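About Prelutia

Prelutia is a small evening language school in Rivthorpe, and we have been teaching grown-ups to chat in Mandarin (and enjoy it!) for 11 years now. Hanyu Xia started it with one class and a borrowed kettle, and the kettle is still with us.
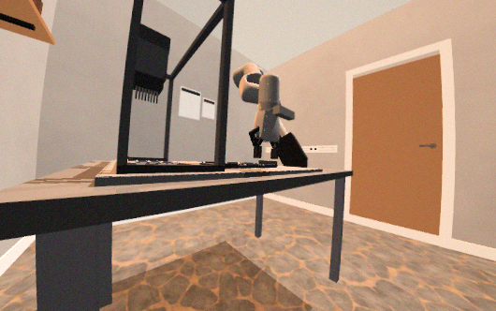

Baoshan Luo remembers being too shy to order soup when the first term began, and says that by July the phone calls home had grown embarrassingly long.

Classes stay small, and tea comes at the halfway break.
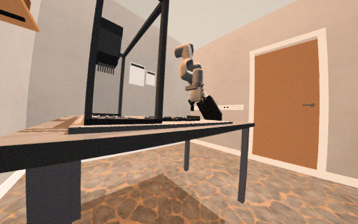

Do I need to know any Chinese before I join? None at all, and our beginners' group starts fresh each July.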